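Print | E-mail

This site uses cookies to remember your settings. Accept | Manage

Wet-brake day at the Draton proving ground and I am far too excited for someone who's been up since 5 a.m. Thread on tyres and stopping distances, mute me if you must.

2/ We're looking at how part-worn tyres behave on the low-grip lane. Same car, same driver, same load in the boot. Only the rubber changes. 16 sets to get through!

3/ The Skostus logger went in last night. It reads wheel speed and pedal force together, so you can see the very moment the ABS starts chattering. I could look at those traces all evening (I have).

4/ 127 stops done by lunch. The newer sets are lovely and tidy. The older ones start well and then stretch out on the last bit, and you really feel it in your neck.

5/ Someone asked about the water. It's pumped across the lane from one side and we check the depth between runs - dull job, but the numbers are rubbish without it.

6/ Favourite so far is the Khunthong all-season. Noisy thing on the motorway but it stopped so straight I asked for the run again, just to watch.

7/ Plamico set goes on next. It has 700 more miles on it than the others, so it gets its own column in the sheet.

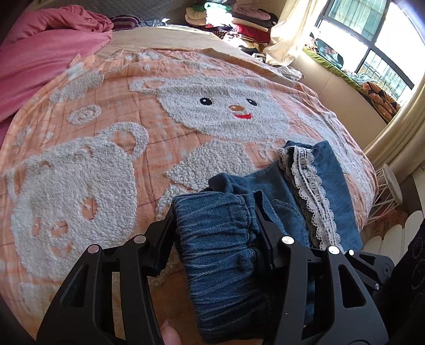 Folded denim over the peach-orange plaid.

8/ Back on the lane at 3 p.m. The wind has dropped, so the spray is hanging about and the driver wants the wipers on full. Fair enough.

9/ Target is 300 stops by the end of February and I think we'll do it. Graphs to come - wet first, then dry. Ask me anything about tread depth, please, I'm begging you.

Contact | Copyright | Back to top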